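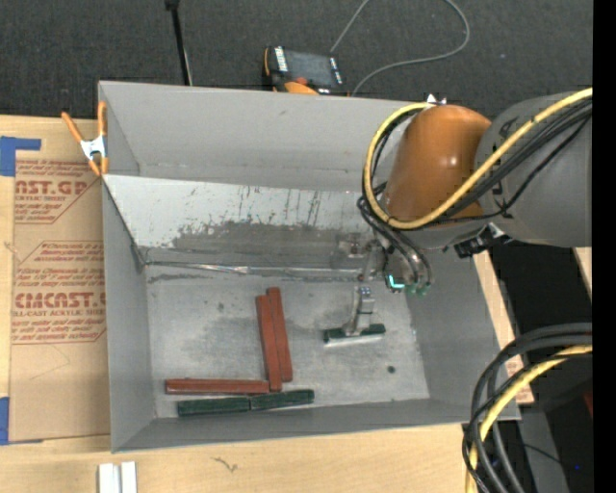
Rostcombe to hold its first Festival of Lost Property, and would like its umbrellas to go home

ROSTCOMBE, 26 Jan 2026 – Rostcombe Town Council will open the doors of the old Corn Hall next month for a festival devoted entirely to things people have left behind. Admission is free. Leaving with more than you came in with is encouraged, provided you can prove it was yours.

The Festival of Lost Property will put on show 2072 unclaimed items handed in at the town's buses, library, swimming pool and market. The oldest is a single brown glove dated, by the label pinned to it, to the week the pool opened. Its partner has never been found, and hopes are not high.

Umbrellas make up the largest group, at 793. Reading glasses come next, followed by 112 left shoes, a figure the council has checked and would rather not discuss.

"We have been very good at looking after these things and very bad at giving them back," said Aarti Pathak, who runs the town's lost property office. "There is a form. The form asks for the date of loss, the place of loss and a description of the item. If people knew the first two they would still have the umbrella. We are dropping the form for February."

Visitors will be able to wander the hall at their own pace. Smaller items will be laid out by the place they were found, with the larger ones up on the stage, among them a tuba, a garden gate and a wedding cake stand still in its box. Anyone who spots something of theirs can take it to the claims desk, describe how it was lost and go home with it. Staff have been told to be understanding about the tuba.

The festival also includes a talk by the Dutch writer Floor Goossens, whose book Mangundap follows one mislaid suitcase through nine railway stations and a divorce. Goossens will speak on why people go back for a hat and not for a coat.

"I left my notes for this talk on a train," Goossens said. "I have rung the office. They were charming and asked me to fill in a form."

There will be 2 repair tables near the entrance, where worn handles, broken zips and bent umbrella ribs can be put right while owners wait. Tea and cake will be served in the side room. Cups should stay there.

Whatever is still unclaimed on the closing day will be sold by auction, starting with the umbrellas in lots of ten. Proceeds go towards new shelving for the lost property office, which expects to need it by spring.

The Corn Hall has step-free access from Mill Lane and a cloakroom. Tickets will be given for all coats. Please keep hold of them.

ENDS

Notes to editors

Interviews with Aarti Pathak can be arranged through the council press office. Floor Goossens is available by email until the talk.

Requests to photograph the left shoes will be considered one at a time.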